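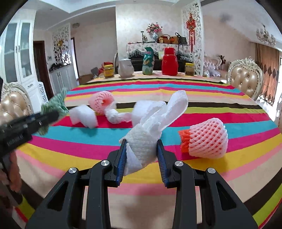

What is a reserved seat in a local assembly?
A reserved seat is a place on an elected body that only a member of a named community may hold. In the Prarnemden district assembly, six seats are set aside for the upland peoples, and all registered voters in the upland wards may vote for them.

Prarnemden Upland Seats

The Prarnemden upland seats are six reserved places in the district assembly that meets at Wimudport. They were created so that the hill villages, which are small and far apart, would have a direct say over land, forest and school matters. For students of local government they make a fascinating case, packed with odd rules and lively arguments!

Background

Before the seats existed, upland villages sent petitions to the assembly through the coastal wards. Many of these were read aloud and then filed with no vote. The village of Plillstead sent one petition over grazing rights that carried 497 signatures, a huge showing for a place of its size, and it is still quoted in assembly debates. The district charter was rewritten soon afterward.

Elections

A candidate must belong to one of the recognized upland communities and must collect 200 signatures from voters in the upland wards. Voting takes place in May, on the same ballot as the general ward seats. Polls in the highest villages open an hour early so that people can walk home before dark. The closest race so far was in the Fajardo ward, where the winner led by 93 votes after a recount (the first count had been thrown out over a box with a broken seal).

Powers

Upland members vote on everything that comes before the assembly. They also sit together as the Upland Bench, which can delay any bill on common land for one full session. The bench can't kill a bill outright, and this limit has been argued over since the charter was first drafted. Bench meetings are held on Thursday and are open to the public, often with wonderful speeches in two or three languages.

Party discipline

The liveliest debate concerns party ties. Most upland members are elected on a party ticket, and critics say they go quiet once they are given a post. Dindo Lagman, who held the Plillstead seat for two terms, left his party over a quarry bill and finished his term as an independent. His proposal to free bench members from the party whip on land votes was defeated, then brought back in a softer form that covers forest leases only.

See also
Common land in Prarnemden
Wimudport Assembly House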